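手持夹爪第三版：连杆、间隙和衬垫

2019-02-23

上一篇写到第二版的手柄壳体合不上，后来把壳体扔了，从连杆重新画起。这篇记录第三版从图纸到能用的过程，按做的顺序写，中间有几处返工，也照写。代号沿用 Flastcombe，文件夹名字早就这么起了，懒得改。

先交代要求。工具拿在手里用，没有电机，食指和中指扣扳机，两根夹指平行合拢；摄像头固定在机身上，视野里必须同时有两根夹指和被夹的东西；录下来的画面要能反推出开口宽度。桌面上的机械臂以后会装同样的夹指，所以手持这一侧的几何必须和机械臂那一侧一致，连杆长度、夹指长度、衬垫厚度都不能随手改。第二版失败的根子就在这里：手柄为了握着舒服改过几次，每改一次，夹指相对镜头的位置就跟着动一次，录下来的东西前后对不上。

第三版把机身和手柄拆成两件。机身上只有连杆的固定轴、摄像头座和编码器座，定下来以后不再动。手柄用螺钉挂在机身后面，想怎么改怎么改。图纸上这么分开以后，装配顺序也清楚了，先调机身，调完了再谈手感。

连杆

左右各一套平行四边形连杆，主动杆和从动杆等长，夹指固定在连杆前端的连接件上，理论上开合全程姿态不变。平行四边形的毛病大家都知道：夹指走的是圆弧，合拢的同时还会往前伸一点。对手动工具来说这不碍事，人会自己补偿；对机械臂来说，控制那一侧要把这段前伸量算进去。我试过用滑轨代替连杆，走直线，没有前伸。滑轨版本做了一个样件，在桌上推着很顺，装上夹指后只要夹指尖受一点侧向力就发涩。滑块短，夹指长，力臂摆在那里，换长滑块又放不下。回到连杆。

平行四边形对孔距很敏感。四根轴的位置只要有一处偏，夹指在开合过程中就会转一个小角度，开到最大时看着平行，合到底时指尖先碰或者指根先碰。我第一批杆是一根一根加工的，量出来每根都在公差里，装起来还是歪。后来把同一侧的杆叠在一起，用定位销穿住一头，另一头一次钻通。孔距绝对值差多少暂且不管，至少同一侧几根杆是一样长的，四边形就还是平行四边形。左右两侧之间如果有差别，表现为两根夹指不对称地走，可以在同步机构那里补回来。这条经验放在前面说：等长比准长重要，至少在这个机构里是这样。

杆上除了轴孔还留了几个不用的孔。一个是叠钻时的定位孔，一个是给回位弹簧试位置用的，弹簧最后没挂在杆上，孔也没有堵。杆的端头全部倒圆，早先有一版是方头，合拢到某个位置时杆头会蹭机身侧板，声音很小，手上能感觉到一下顿挫。找这个顿挫花了一个晚上，一开始怀疑的是齿轮。

轴孔里压了环。最早的样件没有环，螺钉直接穿在杆的孔里转，刚装好时手感很好，用一阵就松。松的方式也不均匀，主动杆根部那个孔先松，受力最大，孔口被磨成椭圆。压环以后孔不再直接受磨，代价是压环这道工序本身会把孔顶歪。用台虎钳压，两边钳口不平行，环进去就是斜的，斜的环配直的轴，转起来一圈里有紧有松。第一次压的几只全部退出来重做。

Zunthorpe 的车间里有一台手扳压力机，平时盖着布，Comfort Ankrah 教我先车一个带台阶的压头，小头插进环的内孔做导向，台阶压环的端面。她做钟表架子出身，对这种事的要求比我严格得多，看了我用台虎钳压的那几只，没说什么，直接去找料车压头。用她这个压头压的环，手指捏着轴转，全程阻力一致。压完再过一遍铰刀，铰刀只走内孔，走一次，不来回。

环的料来自 Tuvomdale，买的时候图便宜买了一包混合的，到手发现外径有两种，肉眼看不出，要上卡尺。外径偏小的那种压进去没有过盈，轻轻一推就出来，涂胶固定过两只，后来胶渗到内孔，报废。现在的做法是到货先分拣，偏小的单独装袋，留给不受力的地方。

间隙

装好以后测间隙。做法很土：机身夹在台钳上，扳机固定住，用推拉力计顶指尖，来回各推一次，百分表读差值。第二版在指尖处的晃动是 2 毫米，画面上都看得出夹指在抖。第三版刚装好时小得多，推的时候表针几乎跟着力的方向弹性变形走，松手就回。

间隙来自几个地方，单独量过：轴和环之间，环和杆之间，杆和杆的侧向，还有齿轮侧隙。前两项在压环工艺稳定以后可以忽略。侧向的间隙靠垫片，垫片选薄了晃，选厚了拧紧时整个关节发死。起初每个关节都配同样的垫片，有的紧有的松，以为是螺钉力矩的问题，换了带台阶的螺钉，台阶长度固定，拧到底就是那个间隙，不靠手感。换完以后关节之间的差别小了很多，剩下的差别来自杆的厚度，打磨掉一点就行。打磨在平板上放砂纸，杆平放着推，一面推完翻过来再推，不能捏着一头磨，那样会磨成楔形。

齿轮侧隙最麻烦。左右两侧靠一对扇形齿轮同步，齿轮和主动杆做成一体，侧隙在这里放大到指尖就很可观。常规的办法是把中心距做成可调，偏心轴或者长孔。我用的是长孔，调紧以后锁死。缺点是一旦锁歪，齿宽方向接触不均匀，磨一阵又松。Edmund Kwiatkowski 建议在一侧齿轮上加一片弹簧齿，永远把侧隙顶向一边。他那台老式绘图仪里就是这样做的，拆给我看过。我画了一版，零件多出来一层，机身要加厚，镜头的视野会被齿轮盖挡掉一角，没有采用。现在靠的是回位弹簧。弹簧始终把夹指往张开的方向拉，扣扳机时力的方向也固定，齿面始终贴着同一边，侧隙存在，但是不会在使用过程中换边。唯一会换边的时刻是夹住重物突然松手，这种情况录下来的片段本来也要剪掉。

弹簧选型走了弯路。先用了一对拉簧，左右各一根，两根刚度不一样，夹指张开时一侧快一侧慢，靠齿轮硬拉回同步，齿面受力反而更大。改成一根，挂在扳机和机身之间，两侧从齿轮得到同样的力。拉簧的钩子原来是直接勾在螺钉上的，螺纹会锯断钩子，这个在前一版就断过一次，这次套了一截光杆。

寿命试验放在台子上跑的，偏心轮带着扳机来回拉，计数器计数，设在 2,000 次停机，停下来量一次指尖晃动，再继续。头一轮停机后量出来的晃动比刚装时大了一点，拆开看，环和轴都没有可见的磨损，是一颗螺钉退了。所有台阶螺钉重新上螺纹胶，再跑，读数没有再变。偏心轮试验有一个局限，它只有开合方向的力，没有人手里那种扭来扭去的侧向力，所以只能说明关节在理想受力下没有问题。侧向的问题要靠实际使用去暴露。

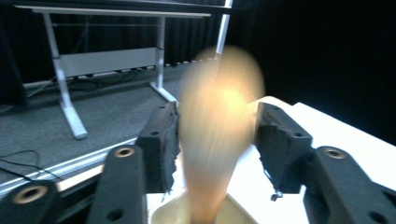
夹指本体做成一整块，前端上部切了斜面。斜面是给镜头让路的，方头的夹指在合拢状态下会挡住被夹物体靠近镜头的那一截，切掉以后挡得少一些。斜面上留了孔，原来打算装一个小的标记板，用来从画面里识别开口宽度。标记板试过两种，一种反光，一种在夹指快速运动时糊成一片识别不出来。最后开口宽度改由编码器读，标记板取消，孔留着。编码器装在固定轴的一端，读的是主动杆的角度，换算成开口宽度需要连杆长度和夹指偏置，这两个数在机身定型以后就是常数。

换算表是实测的，没有用公式。理由很简单，衬垫是软的，公式算出来的是夹指硬面之间的距离，软面之间差多少要看衬垫压缩了多少。实测时用量块，从小到大逐个夹，手上用的力尽量一致，记编码器的读数，张开再夹，一共用了 9 个尺寸。插值之后回头拿不在表里的尺寸验证，误差在两端偏大，中段很好。两端偏大也好理解，接近全开时连杆的角度对开口宽度的变化率小，读数稍有跳动，宽度就差出去；接近全合时衬垫开始互相压，读出来的宽度没有意义。软件里把全合附近的一段直接当作零处理。

衬垫

衬垫前后换过很多种料，值得单独说。要求有三条，互相打架：摩擦要大，表面要能顺着物体变形，颜色要深，不能在画面里抢亮度。

第一种是硅胶片，摩擦很好，夹光滑的瓶子很稳，问题是粘灰。Zunthorpe 的车间里空气里总有木屑，硅胶片用一个下午就蒙上一层灰，摩擦掉得厉害，擦一遍又恢复，于是同一天录的东西里，上午和下午的抓取行为不一样。第二种是自行车把带，厚度不均匀，剪开以后边缘翘。第三种是一种发泡片，压下去以后回弹慢，夹完一个有棱的东西，表面留一道印子，下一次夹就从印子那里打滑。

现在用的这种表面粗，夹细长的东西时会顺着物体陷进去一些，提起来的过程中不容易转。缺点是起毛。边缘裁的时候是齐的，用过一阵就毛了，纤维一根一根翘起来。起初我每隔几天拿剪刀修一次，后来发现修了反而坏得快，剪断的纤维又从新的断口散开，于是不修了，毛到影响开口读数再整片换掉。换的标准也从看外观改成看数据：夹一个固定尺寸的量块，编码器读数偏离换算表超过设定值就换。

衬垫的固定方式改了三次。双面胶最简单，侧向力一大整片滑移。接触胶粘得牢，换的时候要铲，铲完夹指表面坑坑洼洼，下一片贴上去就不平。现在是胶加机械固定，中间用胶，靠边的位置用小螺钉压住。螺钉的位置要避开夹持区，还要避开两指合拢时对面的螺钉，左右错开。有一次装反了，合拢时螺钉对螺钉，咔的一声，听着像齿轮崩了。拆开检查了一圈齿轮，完好，看到螺钉头上对着的两个亮点才明白。从那以后左右夹指上各刻一个记号。

螺钉长度也有讲究，太长会从内侧下角露出来，露出来的部分如果勾到东西，就把袋子之类的软东西划破。手边只有长一号的螺钉时图省事用过，用了就一直没换，目前的处理是让它露在不接触物体的一侧。正经的做法是切短，切短以后要修第一圈螺纹，不然拧进去会啃孔。这一项列在待办里。

夹指的厚度也顺便定了。理论上越薄越好，容易伸进容器里，两根夹指加上衬垫伸进小口径的杯子，稍一张开就顶住杯壁。但是薄了以后指尖会弯，夹紧时指根贴得紧、指尖反而张开，细的东西从前端滑出去。做过一对薄的，加了筋，筋在外侧，伸进杯子时筋先碰到杯口，等于没有减薄。最后还是用厚的方块形状，对小口径容器的办法是从上方捏住露出来的那一段往上提，不伸进去。

摄像头

摄像头座在机身上方，朝前下方倾斜。角度的确定方法：把夹指全开，在夹指之间放一个高的物体，看顶部是否还在画面里；再把夹指全合，看指尖是否被连杆前端挡住。两个条件之间有一个范围，取中间偏下。镜头用的广角，近处的连杆在画面里很大，占掉了下方左右两个角，这一部分像素没有信息，但也躲不开，连杆就长在那里。把摄像头抬高能少看到一些连杆，代价是整个工具变高，伸进架子下面的时候会撞。

曝光的问题拖了很久。Zunthorpe 二楼我们用的那块地方灯光是顶上打下来的，白色桌面反光强，自动曝光盯着桌面，桌面亮了就压暗，手移开又提亮，夹指是黑的，在这种来回里一会儿看得清衬垫纹理，一会儿一片死黑。改成固定曝光以后，亮的地方溢出就让它溢出，保证夹指和物体边缘可以分辨。固定曝光的参数按最暗的角落定，结果是靠近灯的位置会过曝，两头取舍，取了后者。

运动模糊和曝光是连在一起的。曝光时间长，手一快，夹着的东西就拖成一条，边缘都没有了。缩短曝光时间，画面变暗，增益提上去，噪点又上来，暗处的夹指跟着糊。做过一组对比，同一个动作用几档曝光时间各录一遍，逐帧看物体边缘。结论没有新意：加灯比调参数有效。桌子上方另加了一盏灯，光从侧前方打，黑色夹指的内侧面能看到一点层次了，曝光时间也缩短了一档。快速提起的那几帧还是糊，训练时是否剔除糊帧，各人有各人的看法，我目前保留，机械臂装上同样的摄像头以后动起来也会糊，两边一致更要紧。

摄像头的线从手柄后面走，沿着前臂绕到背后的小电脑上。线太硬会拉手腕，太软会绕。试下来的做法是在手柄末端固定一次，前臂中段用魔术贴松松地绑一次，中间留一个弧。接口处一定要固定在机身上，不能让插头自己受力。第二版丢数据几乎全是插头松动引起的，当时还去查了驱动，白查。

同步

编码器和摄像头各走各的时钟，对齐是另一个问题。编码器通过单片机串口发数，每一条带单片机自己的计时；摄像头的帧在电脑上打时间戳。两边的零点不同，速率也略有差别，录得久了会漂。

对齐的方法是每段录像开头做几次快速开合，画面里夹指的位置变化和编码器曲线的变化应该重合，用互相关求偏移。结尾再做一次，前后两次偏移的差就是漂移量，中间线性插值。这个办法依赖画面里能看清夹指，所以又回到曝光。早先曝光不稳的那一批，夹指边缘提取不出来，互相关的峰是平的，求出来的偏移前后跳，那一批后来整批作废。

固定曝光以后，偏移稳定下来。有一段始终对不上，查到最后是单片机看门狗复位过一次，计时从头开始，曲线中间断了一截。现在每条数据加一个递增的序号，复位以后序号回零，读数据的脚本看到回零就报错停下，不再默默往下拼。这种检查早就该有，写脚本时总觉得用不上。

手柄

机身定下来以后做手柄。手柄没有精度要求，只有手感，反而改得最多，到目前为止换了 13 个，大部分只活了一天。扳机行程长，力小，但手指小的人扣不到底；行程短，力大，连续用一阵手指发酸。Comfort 手比我小，我调得舒服的行程她扣不到底，扣不到底就意味着夹指合不严，细的东西夹不住。最后扳机的铰点做成可以换两个位置，拔一根销子换孔，各用各的。换孔以后扳机行程和夹指行程的比例变了，编码器装在夹指那一侧的轴上，所以读数不受影响。当初如果把编码器装在扳机上，这里就要重新标定，算是误打误撞选对了。

重心也调过。摄像头加上机身都在前面，手柄轻，拿久了往下栽。手柄尾部塞了配重，总重上去了，手腕反而轻松。配重是车床上切下来的钢料头，从 Kołodziej 那里讨的，他们在楼下修主轴，料头按筐堆着，挑直径合适的就行。配重塞进去要塞紧，松了会响，录音虽然不用，听着烦。

使用中的问题

用到现在，暴露出来的问题按麻烦程度往下排。

侧向晃动回来了一点。台架试验没有侧向力，果然问题出在这里。从容器里往上提细长的东西，手会不自觉地转，夹指受到扭转，力传到关节的侧面，垫片先磨。换过一次垫片，换成硬一点的料，还在观察。如果继续磨，就要考虑把关节做宽，两侧各支撑一下，现在是单侧悬臂，画图时为了窄省掉了另一侧。Edmund 一开始看图就说过悬臂不行，我当时回他说力很小。

软容器不好办。从薄壁的容器里取东西，容器轻，夹着东西往上提，容器也跟着走。试过在容器底下垫防滑垫，有效，但机械臂那一侧以后不一定有垫子，数据里等于多了一个隐含条件。目前的做法是垫和不垫都录，分开存放，标签里写明。

衬垫的纤维会掉。掉在白桌面上看得很清楚，镜头前面也沾过一根，录了一上午，每一帧右上角都有一道弧线。现在开录之前多一步，用气吹吹镜头，对着白桌面拍一帧看看有没有异物。

扳机回弹偶尔不到位。弹簧力随行程变化，全开附近力最小，加上线缆拉扯，夹指停在差一点全开的地方。影响不大，编码器读数如实反映，只是同步用的快速开合如果没有开到底，互相关的峰会矮一些。把弹簧预紧加了一点，加多了扣着累，目前这个值是折中。

还有一项纯属我自己的疏忽。机身定型以后图纸锁了，机械臂那一侧的安装板是照着锁之前的图纸加工的，安装孔位差了一个台阶的厚度。板子已经做好，不想重做，准备加一个垫块，垫块的厚度要和台阶一致，上下面要平行，否则夹指相对镜头的角度又变了。画垫块的时候顺便核对了一遍所有尺寸，又找到一处，摄像头座的螺钉孔在图上是通孔，实物是盲孔，以实物为准，图改过来。

装配顺序

有人在上一篇下面问装配顺序，补在这里，是第三版的。

先压环，压完过铰刀，逐只用轴试，转动不均匀的退掉。杆在平板上磨平，去毛刺。固定轴装到机身上，上主动杆和齿轮，不锁。齿轮对齿，左右杆对称以后锁长孔的螺钉，来回转几次，再检查对称。上从动杆，上前端连接件，这时候不装夹指，用直尺靠两侧连接件的端面，全程应该平行。不平行就退回去查孔距，不要指望装了夹指以后能调回来。平行以后装夹指，装编码器，合拢时读一次零点。衬垫最后贴，贴完重新读零点，两个零点都记下来，差值就是衬垫厚度，以后换衬垫可以拿来比对。弹簧在衬垫之后挂，挂早了两根夹指总是张开，贴衬垫不方便。最后上手柄，走线，固定插头。

螺纹胶只在最后一遍上。中间调整的时候上过一次，拆的时候把台阶螺钉的内六角拧花了，只好锯了槽用一字起子退出来。

图纸和换算表整理好以后会放上来，垫块装好、垫片换过一轮再说。关节改双侧支撑的草图已经画了一半，宽度比现在多出一截，会不会挡镜头还没有量。机械臂那一侧十月之前要装起来，Edmund 负责电控柜，他目前在等一只继电器。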